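3 min read

We use cookies to remember your preferences. Accept | Manage

The Button Drawer: A Small Gallery

Every shed has a drawer that won't shut. Ours belongs to the push buttons. When the Meltdale workshop opened, the drawer held a neat row of spares in little bags, and by August it held 74 of them, along with a perished rubber band and a key to something. Over the summer break we tipped the lot out, sorted it, labelled it and swore never to let it get like that again. The oath lasted until the next parcel.

What follows is a short gallery from the button end of the bench, with captions by the person who did most of the sorting and is therefore entitled to opinions.

1. The four-button box

Grey, rectangular, about as glamorous as a lunch tin. Black, green, red, then the big red mushroom at the end of the row, which is the one every visitor wants to press. Children ask first. Adults generally don't. 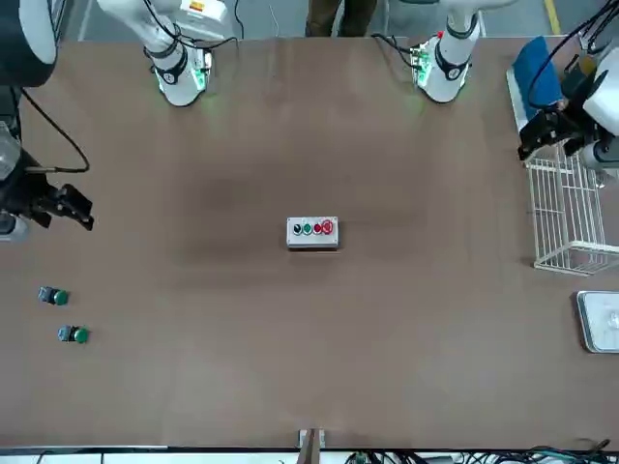
I've grown fond of this style of box. It doesn't have a screen, it never wants an update, and you can find the right button while looking at something else entirely, as long as you learned the order properly in the first place. I labelled our boxes twice. The first labels were printed in a handsome narrow typeface that could be read comfortably from a distance of one nose. The second lot are in capitals and look like they're shouting, and there have been far fewer questions.

A word on colour, as it started the only real argument of the whole clean-up. One faction wanted the drawer sorted by colour, on the grounds that it would look nice. The other wanted it sorted by what the switches do electrically, on the grounds that we are supposed to be a workshop. We settled on function first and colour second. It looks terrible and works very well.

The mushroom buttons got their own tub. They don't stack, they roll in a slow curve towards the nearest edge, and they take up the room of three sensible buttons each. If you're setting up a parts drawer from scratch, start with the mushrooms and fit everyone else in around them, as you would with a large uncle at Christmas dinner.

2. Green, loose

Mushroom caps again, this time off duty and without a box to live in. Green is the colour we have far too many of. Somebody at Abdelaziz, where we get most of our spares, once had a very good price on them, and I once had a very weak moment.

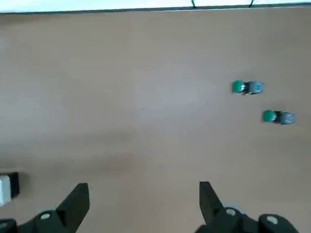 Loose switches are where the sorting slows down. A button in a panel tells you its job by where it sits and what's written beside it. Take it out and you're left squinting at the terminals with a torch, muttering "normally open, normally closed" and reaching for the multimeter. We tested every loose one before it went back in the drawer. Two failed. One of those had been filed under "good spares" in my own handwriting, so we'll move along.

The new system, for anyone keen to copy it: shallow trays, one kind of contact to a tray, collars and locking rings kept with the switch they came off. That last rule matters more than the rest put together. A locking ring on its own is just a plastic bracelet for a mouse, and I had a jar of 47 before I admitted I'd never match them up. The jar now props the door open.

The trays came from Okero and the label tape from Rerkolico. The tape sticks to everything except the trays, so each one also has its name on in marker. Next on the list is the drawer underneath, which is cable glands. I've opened it once and closed it again.

2,961 views · 76 likes · Share · Leave a comment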